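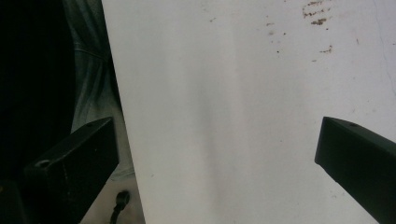

The two black fingers of the gripper in front of the white panel with the rusty marks.

In August I began to help with a small project in Altutcombe, where we show a robot how to do things by doing them ourselves. I hold the gripper in my hand, I make the movement, and the camera on it records what the fingers meet. Later somebody trains a model from it. My part is only the hand.

The target for my group is 500 good recordings of simple household work. I thought it would be finished in a week. I was wrong, my wrist was tired after two afternoons and many of my first recordings were refused. The note from Ralileck, who collect the data, said always the same: too fast, fingers leave the view, please repeat. So I learned to move like a person carrying a full cup of soup.

The hardest for me is coming near to a big flat white thing. With a mug or a box I know where the edge is. With a plain panel I lose the feeling of distance completely, and small brown specks on the surface help me more than I would like to say. I look at one speck and go towards it slowly – then I stop, and count to 2, and only then I close the fingers. The side edge is easier, it is straight and dark behind, so I go there when I can choose.

Before this I tried the remote control way too, at a workshop in Gosthorpe. You sit at a desk with a lever in each hand and the arm repeats after you, a bit late. Some people like it very much. I did not, I felt as if I was wearing thick gloves. With the gripper in my own hand I at least feel when I push too strong, even if the robot will never get this feeling from the video.

My evening list for tomorrow is short. Charge the battery, wipe the lens, read again the rules about lighting, and start at seven with the slow approaches from the left side. If I can keep the fingers open until the last moment, I will be content.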